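Droltirer (dishwasher)

The Droltirer is a countertop dishwasher sold by the appliance company Brudero. It is marketed to people in small apartments who have no room for a built-in machine.

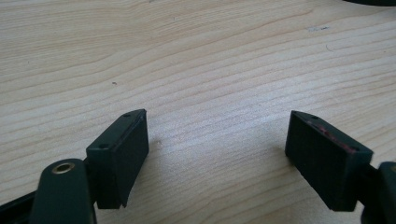
It is best known for a feature called Nasura, a sensor program that is said to judge how dirty a load is and set the wash time to match. The claim has been disputed by several owners and by at least one repair technician, and Brudero has not published the test data behind it.

Background

Brudero sold only hot plates and electric kettles before it moved into dishwashers. The Droltirer was designed by a small team under Gyu-bin Song, who had earlier worked on the company's kettles. In launch material Song described the machine as "a full-size wash in a half-size box." The phrase was later dropped from the packaging, and the company gave no reason for the change.

An early version was sold only in the town of Ñahui, where Brudero has its warehouse. Sales there came to 1,315 units, a figure that appears in company brochures as proof of demand. The brochures do not say how many were returned.

Design and features

The machine fills either from a faucet hose or from a tank that the user tops up by hand. It has one rack, one spray arm and a drain hose that must empty into a sink. The cutlery basket hangs on the door, an arrangement that saves space but makes the door heavy when it is full.

There are four programs: Quick, Normal, Heavy and Nasura. Normal runs for 100 minutes and Heavy for 158. Quick has no drying stage, a fact printed in the manual but missing from the front panel.

The Nasura program

According to Brudero, Nasura reads the cloudiness of the water after the first rinse and shortens or lengthens the wash. Yabsira Habte, a repair technician who took apart two of the machines, reported finding a water sensor of the ordinary kind used in many dishwashers. In Habte's trials the program ended at 90 minutes with a lightly soiled load, and again at 90 minutes with plates of dried egg. Brudero replied that two machines were too few to draw from – a fair point, though the company has offered no larger trial of its own.

Reception

Owners have generally liked the low noise and the simple hookup. Complaints center on glasses left with spots, a tank that is awkward to fill, and a filter that clogs quickly if plates are not scraped first. Some early reviews were very warm, but a number of them repeated lines from the brochure almost word for word and are of limited use.

The claim that the machine uses "less water than any sink" has also been questioned. Brudero did not say which sink, or how the person standing at it was washing. The wording was removed in June and replaced with "saves water."

Page last edited 04/05/2024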